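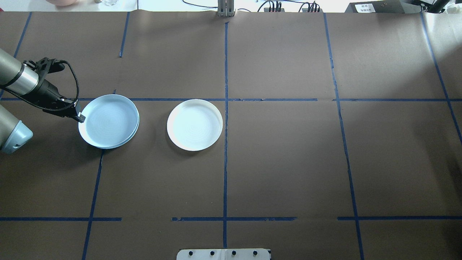 left arm at the two blue plates, head cam view. white one is off to the right

Teaching plate unstacking by hand vs remote – which one are you using?

dtoom_bench
Posted 9:14 am

ok so picture up top is where I am at. Task is dead simple on paper, take the top blue plate off the stack and put it down by itself in another cell. I've been doing it by remote with the Hidov handset and my success rate is garbage. Fingers come down on the rim and then I can't tell if I have one plate or both.

Tried guiding the arm by hand too, the plates part is way easier but then the recorded motion looks nothing like the remote ones and the policy seems to hate the mix. Anybody been through this? Running Prilteo for the logging, stock settings.

walidb
Posted 9:31 am

dont mix them. Seriously. Pick one and throw the other set out. We had the same thing in April with bowls and lost 3 weeks on it.

Also your approach angle looks shallow to me. Tips are pointing down and right at the left rim, I'd come in steeper.

lama_d
Posted 9:40 am

Disagree with walid on throwing stuff out. We kept both and just tagged each episode hand or remote, trained with the tag, fine. 2,904 episodes in that set, maybe a third by hand. No way I was binning those.

Steeper angle I also dont love. Shallow plates, you come in steep and the tip hits the inside of the dish before it closes on anything. Shallow and slow, let the lower finger find the gap.

walidb
Posted 9:52 am

lama your gripper has thin fingertips tho. Different story

lama_d
Posted 9:55 am

fair. Darius what tips are on yours

dtoom_bench
Posted 10:20 am

stock ones. havent measured. They do go under the rim of one plate on bare paper, its the stack where I lose it. The lower plate sits a bit offset so on one side the two rims are easy to tell apart, just not the side I come in from, ugh

g_awwad
Posted 10:48 am

Then come in from that side?? Or turn the stack before each take. If the bottom plate sticks out toward lower right, that's where you have an edge to work with. Reach over from the left, wrist turned. Annoying by remote, I know.

What is the tape grid for btw, start positions?

dtoom_bench
Posted 11:02 am

yeah start cells. I move the stack to a new cell every so often so it doesnt just memorize one spot. Grid is hand taped so the cells are not all equal, dont @ me

wissam_m
Posted 11:37 am

Hand taped is fine, mine's worse. Things I would do in this order:

lower the handset speed to around half for the last bit before contact
stop at the rim. full stop. then close
lift a tiny amount, hold, look at it, then go
if two plates come up, put them down and retry in the SAME episode, dont cut it

The last one matters most imo. If you delete every bad grab the arm never sees how to get out of one.

walidb
Posted 11:49 am

strong no on that last one. Keep the retries and it learns to grab two plates first, every time, like its part of the job. Been there. Rawashdeh arm, same kind of task, it did the little put down and retry thing even when it had one plate

wissam_m
Posted 12:06 pm

how many retries were in your set? if its half the episodes then sure. I keep them to a small share

walidb
Posted 12:10 pm

...more than half

wissam_m
Posted 12:11 pm

well then

g_awwad
Posted 12:30 pm

The Firkberg handset has a fine mode on the thumb switch that helps a ton with this, if you can borrow one. The Hidov gets twitchy near zero.

dtoom_bench
Posted 1:15 pm

cant swap handsets till next month. Going remote only for now, tagging the hand ones like lama said and leaving them out of teh first run. Will try the far rim thing and the full stop. Retries – keeping a few, sorry walid

lama_d
Posted 1:22 pm

post the numbers when you have them, good or bad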